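Rebuilding the setup on the Jarwood cruiser: bushings, bearings and a wheel swap

March 14, 2024 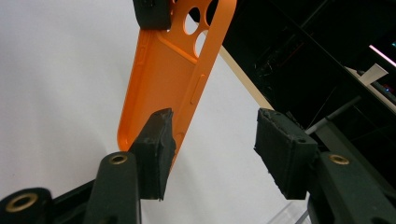

The Jarwood deck has had the same trucks and wheels on it since August, when I bought it second-hand from Pao-chu Cheung. By my ride log it has covered 2,360 km, nearly all of it on the shared path between home and the station. The path is coarse asphalt with expansion joints at the bridge end.

Two faults needed sorting. The board pulled left at low speed, and the rear truck squeaked under load.

The pull was the front boardside bushing. It had taken a permanent set and measured 7 mm shorter on one side than I'd have guessed from looking at it in place. Both trucks now have 87A Plullix barrels boardside and roadside. I had been on a cone roadside, which turns in faster but gets vague when you push with any weight on the front foot. With barrels the centre is firmer and the kingpin nut sits flush with the end of the thread.

The squeak was the pivot cup. I cleaned out the grit, rubbed in a bit of bar soap and refitted it. Quiet so far.

Bearings came out, went through two changes of solvent and were dried overnight before oiling. One of the eight still felt notchy so I replaced it with a spare Wei. I run spacers and speed rings on every axle. Without spacers the nut preloads the bearing sideways and you end up setting it by feel.

Wheels are the Kevano 78A in place of the old 83A. Rolling resistance on the coarse section is noticeably lower, although I haven't done a proper coast-down test. They are also 10 mm larger in diameter, so I added quarter-inch risers to stop wheel bite on hard left turns. Longer bolts required.

Next job is grip tape. The tail has worn through to the colour of the top ply.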